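Workshop notebook, September
Josum shirts, folding and sorting, continued

Started at 8.40. Slavica had already emptied the second sack onto the sorting bench, so the flannels and the plain cottons were mixed together again. Split them by weight first, then by pattern. Plain cottons went back to Zlatko for pressing.

The check flannels are the slow ones. The twill has a bit of grip to it, so when a shirt has been rolled up with others it stays rolled, and shaking it once doesn't do much. What worked best this morning was to find the collar, let the rest hang, and wait for the twist to come out before putting it down on the table. If it goes down twisted the sleeves end up under the body and you have to pick it up again anyway. Todor prefers to start from the hem. His came out square enough but he was slower on the long-sleeved ones.

Lint is still a nuisance. The red picks up less than the black, or at least shows it less. Used up most of a lint roller before the break. Ifigeneia says Prarkero can send a box of refills with the next thread order, will ask them.
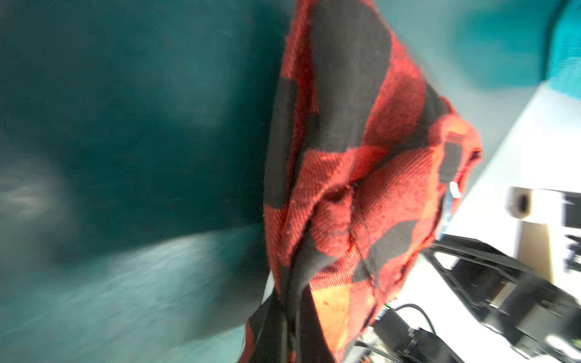

Red and black check, hanging and still bunched. Small pale grey tag near the fold.

Tags: we agreed last time to leave them in unless they are torn, and to note the torn ones on the sheet. Some are sewn into the side seam and some are at the neck, so check both before writing "no tag". I wrote it twice yesterday and was wrong both times. Corrected on the sheet in pencil.

Folding board. The 300 mm one is too wide for the small sizes, and the shoulders come out with a ridge. Cut a narrower one from the offcut under the window and rounded the corners so it doesn't catch the cuffs. It wants a light sanding on one edge. Crescencio has the fine paper, it is not in the drawer where it should be.

Order of folding, as we settled it: top button and third button done up, front down, sleeves straight back along the sides, board in, sides over, hem up in one go. Two folds at the hem made the stack lean. Stacks of checks to be kept away from the pale shirts until we know whether the red runs. Zlatko put a scrap in a jar of warm water at 11 and will look at it tomorrow.

Total folded and bagged by the end of the day, 78. Set aside for mending, 17, nearly all of them cuffs. One has a long pull across the back that I don't think we can hide. Put it on top of the mending pile with a pin in it, Slavica to decide.

Still to do:
Sand the new board
Ask Milošević whether they want the checks bagged by size or all together
More bags, the medium ones are almost gone
Sweep under the bench, lots of red fluff down there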